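Noticeboard > Groups > Allotments > Minutes

Flamside and Nevside Allotments, joint meeting, 2024-07-02

Minutes by Denise Parsons (me again, nobody else brought a pen) 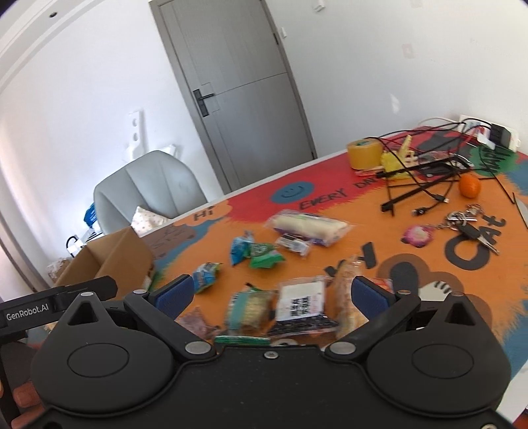
We started late as the hall door was stuck, so apologies to everyone who stood about in the drizzle. Decha Wattanapong was in the chair. Marty sent his apologies, he's got his knee done. I read out the last minutes and there was one correction: I'd written that the Nevside hedge was "finished" and I should have put "started". Fair enough! Changed.

Water
This took up most of the evening. The tank at the Flamside end is still losing water overnight and Decha thinks the fault is in the ball valve. Suton came out to look at it and quoted us £144 for a new valve and fitting. I said that sounded steep, but then I thought my own washing machine was steep as well, so what do I know. We voted to go ahead. Two people voted against and asked me to write that down, so I have.

There was a long chat about hoses after that. The rule stays as it was, meaning you can fill a butt with a hose but you can't leave a sprinkler going while you pop home for your tea. Decha will put the sign back up by the tap (I've got the sign, it's in my shed behind the mower, I keep forgetting).

Rents
Plot rent is £50 and we agreed to leave it there for another year. It's due in December as usual. Please, please put your plot number on the envelope this time. I had one last winter with just "beans" written on it and I still don't know who that was.

Waiting list
There are eight names on it. Plot 2 at Nevside has gone to brambles and I've written to the holder twice with no answer. I wanted to offer it to the next person straight away, but Decha said we have to give a month's notice in writing, and he's right, it's in the rules. Letter to go this week. If it does come free we might split it in half, as whole plots seem to frighten new people off. Not decided, we'll come back to it.

Paths
The path between the two sites is getting narrow again. Everyone trims their own side, that's the deal, and it includes the bit round the compost bays. I offered to lend out my long shears and I'd like them back clean!

Any other business
Somebody asked about hens. We had the hens talk before and the answer is still no cockerels, and hens only if you ask first. There was a question about bonfires as well: after dusk only, and not when there's washing out along the lane.

Spare courgette plants are on the bench by the Flamside gate, help yourselves. I've got far too many and so has Decha.

Next meeting same place, date to go on the shed door once I've spoken to the hall.

3 comments
Shared 2 times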